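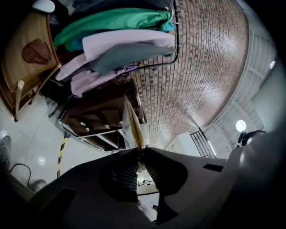

Home Shop Seating Stools Parts Returns Cart

Ekell Rolling Work Stool, Low Back

Item 2468. In stock, ships flat.

Most work stools are sold on the promise that you will sit on them. We have owned several, and mainly we leaned on them, hung jackets on them and kicked them out of the way on the trip to the sink. The Ekell is the first one we have stocked that people come back to buy a second of, usually after the first one has wandered off to another department and been adopted.

It has a round padded seat, a low back that catches you just above the belt, a five-leg base and a lever under the right side that raises and lowers it. There is no lumbar pump. There is no headrest, and there will not be one, however many times Ramiro Calvo asks.

The seat

Firm. If you want to sink into something, we also sell cushions, and you have our blessing. The foam is one solid block under a wipe-clean cover, and the cover comes off with four screws when wiping has stopped being enough. It feels a little stern on the first morning. By the end of the week you will have stopped thinking about it, and there is not much more a person can ask of a stool.

The edge is rolled under all the way around, so it doesn't dig into the backs of your legs when you perch sideways to reach something you should have stood up for.

The casters

You get a choice, and it matters more than the color does. Soft casters are for hard floors: concrete, tile, sealed wood. Hard casters are for carpet. Order them the wrong way around and the stool will either refuse to move or leave for the far wall whenever you reach for a pencil. If you have both kinds of floor, go by where you spend the afternoon.

They pull out by hand with a straight tug, and the new ones push in until they click. Hair, thread and tape will find the axles eventually. Pull a caster out, cut the mess away with small scissors, push it back in, and try not to look too closely at what was in there.

Height

The standard lift suits desks and ordinary tables. The tall lift suits benches and counters and comes with a foot ring, which you will want. Shafiq Uddin on our order desk can talk you through measuring, but the short version is: floor to the underside of your work surface, then leave room for your thighs. People forget the thighs. A good share of our returns come down to thighs.

You cannot turn a standard into a tall by wishing. You can do it by buying the tall lift and borrowing a pipe wrench, and the instructions are on the Parts page under Lachance, who make the lift for Ekell.

Putting it together

Base upside down on the floor, casters in, turn it over, lift in the middle, seat on top, sit down hard. The back goes on last with two bolts and the wrench in the bag. Imelda Dagdag in our packing room does it in less time than it takes to find the instruction sheet, which is printed in gray on slightly lighter gray.

Don't tighten the back bolts all the way until you've sat in it once. The bracket slides in and out, and everyone's back is in a different place.

Colors

Black, dark green, and a brown that Ekell calls Saddle and our customers call brown. Green is often back-ordered. We don't know why it's so popular, but we have one too.

What it doesn't do

It doesn't tilt or recline. It has no arms, so you can roll it right under the table, and you'll have nothing to push off from when you get up. It isn't a stepladder. We know you've read that sentence on every stool ever sold and have stood on them all anyway, but this one swivels.

What buyers say

"Bought the tall one for the framing counter. Squeaked in the first month, one drop of oil, quiet ever since. Would like a bag hook." Ayana Alemayehu

"Good stool. My old Plitel was softer, but it also sank slowly through the day until I was typing at chin level." Gayan Sikder

Returns

You have until the end of the following month to send it back. Keep the box, or at least don't let anyone cut it up for drawers. Orders in by noon on Tuesday go out on that afternoon's truck; the rest go when the truck next feels like it.

3451 views Share Save Print

Related items

Lachance Tall Lift with Foot Ring
Hard Casters, Set of Five
Soft Casters, Set of Five
Plitel Seat Cushion, Round
Erkach Anti-Fatigue Mat
Replacement Cover, Saddle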